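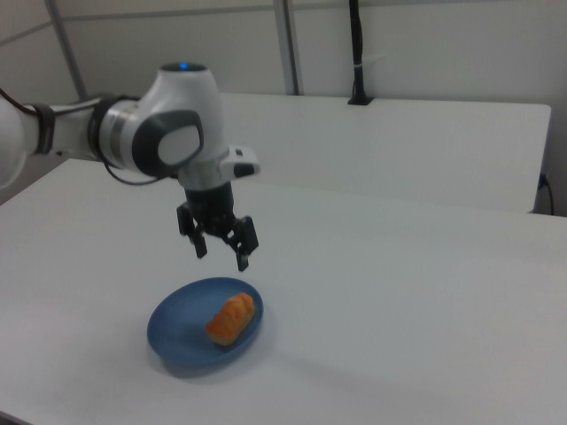 Slide 1: small roll, blue plate.

Talks > Food and home > Bread for people who live alone

July - Mwanaisha Rotich

Hello everyone, can you hear me at the back? Good. I'm Mwanaisha, I bake, I live on my own, and I've thrown away more bread than I'd like to admit in front of a room full of bakers.

(Wait for people to sit down. The Makholm lot always come in late with coffee.)

So, the problem. Nearly every recipe you'll find is for a big loaf. You start with 600 grams of flour, and by the third day you're eating toast because you feel you have to. I did that for years! My mum baked for a houseful and I'd just copied her, same tin, same amounts, one person at the table.

What changed it for me was a week at my aunt's place in Makori. She makes rolls, two at a time, in a lidded pan on the hob. No oven. She keeps a pot of dough in the fridge and pulls a bit off when she's hungry.

SLIDE 2 - the dough pot

Talk them through it slowly, people like to write this down. Flour, water, salt, a pinch of yeast, a spoon of oil. Mix it, leave it on the side until it's puffed up, then into the fridge with a loose lid. Mine goes for five days. By day four it smells a bit beery and I think it tastes better, though my neighbour disagrees and she's welcome to her opinion.

Mention the tub with straight sides - so much easier to scrape out.

SLIDE 3 - how big is a roll?

I weighed everything for a month (yes, I had a notebook). The size I kept coming back to was 149 grams of dough for supper with soup, and a smaller one for breakfast. Ask the room: who weighs, who guesses? Let them argue for a minute, then move on or we'll be here till lunch.

SLIDE 4 - the oven question

Heating a whole oven for one roll feels daft. My little Cinetti takes 2 rolls and that's plenty. If you've only got a full-size oven, bake when you're roasting something anyway, or do the pan trick. Lid on, low heat, turn once.

SLIDE 5 - what about stale ones

Splash of water, back in the heat. Crumbs in a jar. My gran's bread and onion soup - recipe's on the handout. I printed 34, so share if you're sat with a friend.

Skip the bit on rye if it's past twenty to.

Then questions. Somebody will ask about sourdough. Send them to the Jida table, they've got starter to give away.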